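Workshop tips for recording good demonstrations

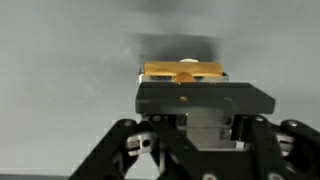

Kokska Robot Learning Group, Grosley workshop

I've been recording demonstrations for our learning system for a good while now, and people keep stopping me at the kettle to ask the same things. So I've written it all down, in no particular order (well, in the order I remembered it). None of it is clever. Most of it is the sort of thing you'd do in your own kitchen before starting on a big batch of jam.

Start with the background. A plain grey one is lovely to work against. I used to record on whatever bench was free, with the grain and old glue spots and pencil marks all showing, and then I'd wonder why the policy from those sessions behaved oddly as soon as we moved it to the next bench along. Plain is a good place to begin. Once the task works there, by all means bring in the tea towels and the patterned trays, and make sure you write down which episodes have them.

Wipe the wrist camera before every session! Dry microfibre cloth, small circles, no kitchen roll. Kitchen roll scratches, and it sheds as well. If there's something greasy on the lens, breathe on it first and wipe again. I keep the cloth in a freezer bag with a zip so it doesn't pick up swarf from the bench.

Go round the screws. Mounting plates work their way loose over a long afternoon, and so do the pivots on the finger linkages. The screws on top of a plate are easy to see, with those little brass-coloured heads, so everyone checks those and forgets the ones lower down. I do mine with a hand driver, snug and a tiny bit more. Please don't use the power driver on them. A countersunk head chews up very easily and then you'll be there till supper picking it out.

Move the object between takes. I know, I know, but it's so easy to put the thing back exactly where it was. I stuck bits of masking tape along the edge of my bench and I work through them in a muddled order, turning the object a little each time. For our Gourlay task I do 13 takes at one position before I stop and change the lighting, and then I start again from the other end of the tape.

Speaking of lighting, pull the blind down. Sunshine crawling across the bench looks very pretty, but by teatime your episodes look like they came from a different building. Glossy amber and yellow things are the worst for glare. A sheet of baking parchment clipped in front of the lamp softens it nicely (keep it well away from anything that gets hot, and use an LED lamp for this).

Keep your hands slow and dull. If you're guiding the arm yourself, move as though you were carrying a full cup of tea across a cream carpet. Little pauses in the middle confuse things more than you'd expect, so decide what you're going to do before you press record. I say the steps under my breath. It does get you some looks.

Keep the fumbles, but label them. I threw away all of mine in June and I've regretted it ever since, as a take where the gripper misses and then recovers is worth having. Mark it "recovered" or "failed" straight away, because after lunch you won't remember which was which. Only bin the ones where you leaned on the desk or the phone rang.

Take breaks. I do six takes, stand up, look out of the window, do six more. After two hours I'm no use to anybody and my grasps all go a bit diagonal.

File names! Task, bench, your initials, take number. Please, no more folders called "new" and "new new". The Lorkis drive fills up quickly, so copy your session over, open a couple of episodes to make sure they play all the way through, and only then clear the local disk.

A few odds and ends. Blu Tack under a tray stops it skating about, but peel it off at the end of the day or it leaves a mark. Old ice cube trays are brilliant for sorting spare screws by length. Tie your sleeves back, and keep fingers out of the linkages while the arm is powered. And if you borrow the long hex key from my drawer, put it back in my drawer.

Page last updated 28/10/2022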